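Dorkar Packaging Library
The Skora Room: Gallery

Home > Visit > Rooms and Spaces > The Skora Room

The Skora Room is the ground-floor handling room of the Dorkar Packaging Library. It is used for work with boxes, cartons and sleeves from the study collection, and for short classes on folding, opening and repacking. The library occupies 3,954 square feet in total, with the reading area and the closed stacks on the other side of the corridor.

This page is intended for visitors planning a session and for instructors who wish to see the room before booking it.

About the Collection

The study collection holds 3,000 boxes, of which 2,000 may be handled without an appointment. The remainder are fragile or incomplete and are brought out on request. Most of the open collection consists of everyday retail packaging – gift boxes, presentation boxes, mailers and household cartons – gathered since the library moved from its former address on Kermani Street.

Boxes are cataloged by the way they open. Readers looking for hinged lids, tuck flaps, trays with sleeves or drop fronts should consult the Cakance Index, a printed list kept at the front desk. Color and size are recorded in the index as secondary entries. Items with printed or raised outlines on the lid are listed separately under "Surface."

The Room

Tables in the Skora Room are kept small on purpose. A single box can be turned, opened and closed again without reaching, and a reader may work standing. Chairs are stored in the corridor closet and should be returned there at the end of a session.

Visitors who need power may use the strips on the floor. Please step over cords, do not pull them, and leave any strip in the position in which it was found. Daylight is good for most of the day, and the ceiling lights remain on during opening hours. Readers examining pale or uncoated board sometimes ask for a darker background; gray felt mats are available at the desk.

Pictures
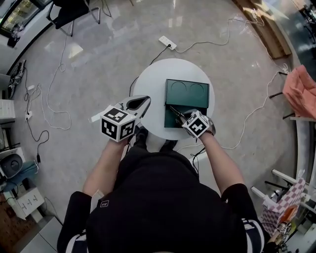
At the round table: a dark green box with two circular outlines on its upper lid panel and the lower flap folded open. 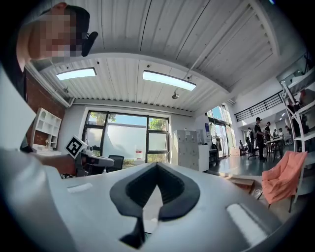

The second picture shows the red brick wall with its white cubby shelving, the large black-framed window, and the light panels in the ribbed ceiling.

Handling Guidelines

Open a box along its existing folds only. If a flap resists, close it and ask at the desk.

Place the box flat on the table before lifting the lid. Boxes should not be opened in the hand or on the lap.

Labels, inserts and tissue belong to the item and must be returned with it, in the order in which they were removed.

Food and drink are not permitted in the Skora Room. Water may be taken in the corridor.

Damage of any kind should be reported before the box goes back to the shelf. Minor tears can usually be repaired in the workroom, and there is no charge to the reader.

Booking

The room accommodates groups of up to 9. Classes are held on Friday mornings, when the room is closed to individual readers until noon. Instructors should send a list of the boxes they require, using index numbers where possible. Requests for July are accepted from the beginning of the spring term.

Rooms and Spaces: Reading Area | Skora Room | Workroom | Front Desk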